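Ranger la table commune : notre projet de semestre
Publié en juillet, par l'équipe Tellby

Notre projet s'appelle Tellby et il parle d'une chose toute bête : la table en bois de la salle Reltonside, et tout ce qu'on laisse traîner dessus ! 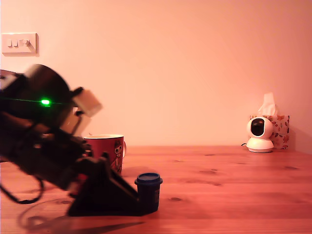 Moi, je m'occupais des petits objets : la tasse rouge avec son personnage de dessin animé, le petit pot bleu à couvercle, bref, ce qu'on pose « deux minutes » et qu'on retrouve le samedi. On a d'abord noté où chaque chose finissait pendant 34 jours (j'ai rempli le cahier presque toute seule, je le signale au passage). Plus de 200 lignes !

Ensuite on a essayé 2 rangements : tout au bord, ou tout regroupé au milieu. Le milieu a gagné, on retrouve sa tasse plus vite – même si le bois a des nœuds et que j'adore les voir dégagés.

Reste à tester les boîtes fermées. Je m'en charge à la rentrée, et je mettrai le cahier au propre avant.

12 partages – 3 commentaires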